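4.2 What people told us about corners

I went into the diary part of this study expecting to read a lot about kitchens. We had 3589 entries by the time the Sungate building closed its books in September, and I figured most of them would be about stoves, counters and who left what in the sink. Kitchens did come up (a lot!), but the word that kept jumping out at me was "corner." I ended up pulling 572 entries that used it, and I read every one of them twice, the second time with Bergþóra Østergaard coding alongside me so I couldn't just see what I wanted to see.

We disagreed plenty at first. I wanted to count any mention of a corner as a mention of storage, and she thought that was lazy, and she was right. A tenant in the Clellen block wrote that she took her phone calls "in the corner by the coats," and there's no way to read that as storage. So we split the code in 2, one for corners where things get put and one for corners where people go, and our agreement got a lot better after that.

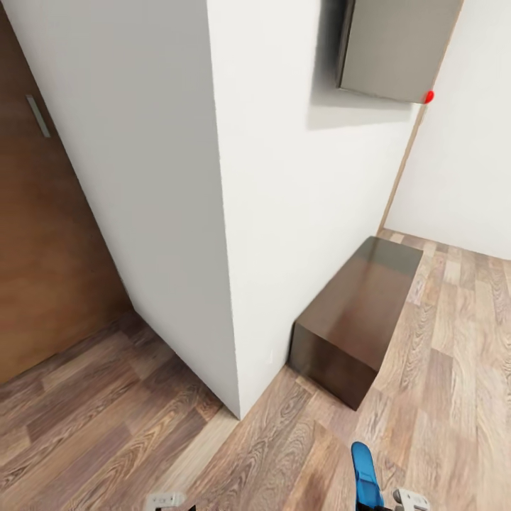 Figure 3. Rendered interior with a projecting white wall column; brown wooden door at left, wood-plank floor.

Outside corners, the kind that stick out into a room, got much less love than inside ones. People wrote about bumping them with laundry, steering a stroller past them, taping foam on them when a baby started walking. One man in the Ovo units called his "the elbow" all the way through his diary and I've never been able to stop calling them that. Inside corners got chairs, lamps, plants, dog beds. I don't want to push this too hard, as our tenants all rented and couldn't move a wall if they felt like it, but the split showed up in all 3 buildings and it held for people living alone and for families.

Pîrvu's older work on hallway habits had me ready for the phone call thing, though I didn't expect so much of it. Tenants who shared a bedroom were the ones who wrote about corners as places to go, and they mostly wrote about them at night. "I sit on the floor there after ten," one of them put it, and then went right on to complain about the radiator. I love that entry. We come back to the shared bedrooms in Section 5, where the interview material gives us a better handle on who gets which spot and how that gets settled.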